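보낸 사람: Efua Sulemana
받는 사람: 노이판 살림 메일링 리스트
날짜: 2020-04-05
제목: Re: [살림] 검은 상판의 책상, 작은 물건 정리에 대하여

안녕하세요, 여러분. 에푸아입니다.

한국어로 긴 글을 쓰는 것이 아직 조금 어렵습니다. 이상한 표현이 있으면 너그럽게 읽어 주십시오. 크와베나 씨의 메일을 잘 읽었습니다. 제가 답할 수 있는 부분부터 하나씩 답하겠습니다.

> Kwabena Tetteh 님이 쓰셨습니다:
>
> 안녕하세요. 웬드포트로 이사한 후에 처음 글을 올립니다.
>
> 새 집에서 검은색 상판이 있는 큰 책상을 쓰게 되었습니다. 모양은 마음에 듭니다. 그런데 두 가지 고민이 있습니다.
>
> 첫째, 먼지가 너무 잘 보입니다. 아침에 닦아도 저녁에는 다시 하얗게 보입니다. 젖은 수건으로 닦으면 줄무늬가 남습니다. 어떻게 닦아야 합니까?
>
> 둘째, 펜 뚜껑, 클립, 지우개 같은 작은 물건이 책상 위에 항상 돌아다닙니다. 칸이 많은 정리함을 사려고 하는데, 우칸스에서 나온 서랍형이 좋은지 아테오의 칸막이 상자가 좋은지 모르겠습니다. 써 보신 분이 계시면 의견을 부탁드립니다.
>
> 그리고 전에 에푸아 씨가 그릇 하나로 정리한다고 쓰신 것을 기억합니다. 그 방법이 지금도 잘 되는지 궁금합니다.
>
> 크와베나 드림

먼저 먼지에 대해서 말씀드리겠습니다.

저도 검은 상판을 오래 썼습니다. 제 생각에는 먼지가 흰 책상보다 더 많이 쌓이는 것은 아니고, 그냥 잘 보이는 것입니다. 처음에는 저도 하루에 몇 번씩 닦았습니다. 그렇게 하니까 나중에는 먼지보다 닦은 자국이 더 보기 싫었습니다. 지금은 마른 극세사 천으로 한 방향으로만 가볍게 닦습니다. 원을 그리면서 닦으면 빛을 받을 때 둥근 자국이 보입니다. 얼룩이 있으면 물을 조금 묻힌 천으로 그 부분만 닦고, 바로 마른 천으로 다시 닦습니다. 줄무늬는 물이 천천히 마르면서 생기는 것 같습니다. 세제는 거의 쓰지 않습니다. 한 번 주방용 세제를 썼는데, 뿌연 막이 남아서 그것을 없애는 데 저녁 시간을 다 썼습니다.

긁힌 자국에 대해서는 묻지 않으셨지만 같이 씁니다. 검은 표면에는 가는 자국이 꼭 생깁니다. 저는 처음에 검은색 펜으로 칠해서 가렸습니다. 이것은 권하지 않습니다. 펜의 검은색과 상판의 검은색이 달라서 더 눈에 띄었습니다. 지금은 그대로 둡니다. 다만 바닥이 거친 물건 밑에는 얇은 펠트를 붙입니다. 컵이나 화분 받침 같은 것입니다.

이제 작은 물건 이야기를 하겠습니다. 네, 저는 지금도 그릇 하나로 정리합니다. 책상 왼쪽 앞 모서리에 회색 그릇을 놓습니다. 책상 위에 나와 있는 작은 것은 모두 그 안에 들어갑니다. 종류를 나누지 않습니다. 종류를 나누는 일은 나중에 합니다.

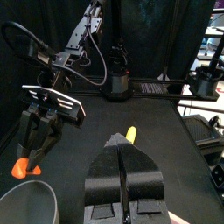

그릇을 고를 때는 깊이가 제일 중요하다고 생각합니다. 너무 깊으면 밑에 있는 것을 잊어버립니다. 제가 전에 쓰던 그릇은 국그릇보다 더 깊었고, 바닥에서 언제 넣었는지 모르는 열쇠가 나왔습니다. 그 열쇠가 어느 문의 것인지는 지금도 모릅니다. 반대로 너무 얕으면 둥근 물건이 굴러서 나옵니다. 손가락을 넣었을 때 바닥이 쉽게 닿는 정도가 알맞습니다.

색은 밝은 것을 권합니다. 검은 책상에 검은 그릇을 놓으면 예쁘지만, 저녁에 불을 어둡게 하면 테두리가 잘 안 보입니다. 저는 두 번 팔꿈치로 쳐서 떨어뜨렸습니다. 밝은 회색은 잘 보이고, 흰색처럼 때가 금방 보이지도 않습니다. 안쪽이 매끄러운 것이 좋습니다. 무늬를 깊게 새긴 그릇은 그 사이에 연필 가루가 들어가서 씻기가 힘듭니다.

위치도 사람마다 다릅니다. 저는 오른손으로 글씨를 쓰기 때문에 왼쪽에 놓습니다. 오른쪽에 놓으면 종이를 움직일 때 자꾸 부딪칩니다. 크와베나 씨는 왼손으로 쓰신다고 들은 것 같은데, 그러면 오른쪽이 편하실 것입니다. 제가 잘못 기억했으면 죄송합니다.

하루 일이 끝나면 책상 위를 한 번 봅니다. 큰 물건은 보지 않고 작은 것만 찾습니다. 검은 상판의 좋은 점이 여기에 있습니다. 노란색이나 흰색 물건은 멀리서도 바로 보입니다. 그래서 저는 펜이나 메모지를 살 때 일부러 밝은 색을 고릅니다. 검은 펜 뚜껑은 검은 책상 위에서 정말 찾기 어렵습니다. 뚜껑이 없어져서 말라 버린 펜이 저희 집에 여러 개 있었습니다.

그릇이 반쯤 차면 비웁니다. 저는 쟁반 위에 모두 쏟고, 펜 종류는 연필꽂이로, 클립은 작은 유리병으로 보냅니다. 어디로 가야 할지 모르는 것은 다시 그릇에 넣습니다. 다음에 비울 때도 또 남아 있으면 그때는 버리거나 다른 사람에게 줍니다. 이 일에 10분이 걸립니다. 라디오를 들으면서 하면 지루하지 않습니다.

정리함에 대해서도 답을 드리겠습니다. 우칸스 서랍형은 제가 써 보았습니다. 튼튼하고 모양도 깨끗합니다. 그러나 저에게는 맞지 않았습니다. 서랍을 열고, 칸을 찾고, 넣고, 다시 닫아야 합니다. 피곤한 날에는 이것을 안 하게 되고, 물건은 결국 서랍 앞에 쌓입니다. 매일 쓰지 않는 건전지나 우표를 넣는 데에는 아주 좋습니다. 지금은 복도 선반에 놓고 그렇게 씁니다. 아테오의 칸막이 상자는 제가 써 보지 않아서 의견을 말할 수 없습니다. 다른 회원님께서 써 보셨으면 알려 주십시오. 저도 궁금합니다.

이미 사기로 결정하신 것이 아니면, 집에 있는 그릇으로 먼저 한 달만 해 보시면 어떻겠습니까? 제 그릇은 노이판 벼룩시장에서 400원에 산 것입니다. 파신 분은 원래 두 개가 한 쌍이었다고 하셨는데 하나만 남아 있었습니다.

한 가지 주의할 것이 있습니다. 집에 어린아이나 고양이가 있으면 뚜껑이 없는 그릇은 위험할 수 있습니다. 압정, 자석, 동전 모양 건전지는 그릇에 넣지 마시고 뚜껑이 있는 통에 따로 두십시오. 저는 압정만 작은 양철통에 둡니다.

마지막으로 저도 질문이 있습니다. 책상 뒤로 내려가는 전선을 깔끔하게 묶는 방법을 찾고 있습니다. 접착식 고리를 붙여 보았는데, 작년 8월에 더위 때문인지 모두 떨어졌습니다. 나사를 쓰지 않는 방법을 아시는 분이 계시면 이 리스트로 답을 주시면 감사하겠습니다. 개인 메일로 보내셔도 괜찮습니다.

크와베나 씨, 웬드포트의 새 집에서 건강하게 지내시기 바랍니다. 상판의 재질을 알게 되시면 다시 써 주십시오. 나무에 칠을 한 것이면 닦는 방법이 조금 다를 수 있습니다.

에푸아 술레마나 드림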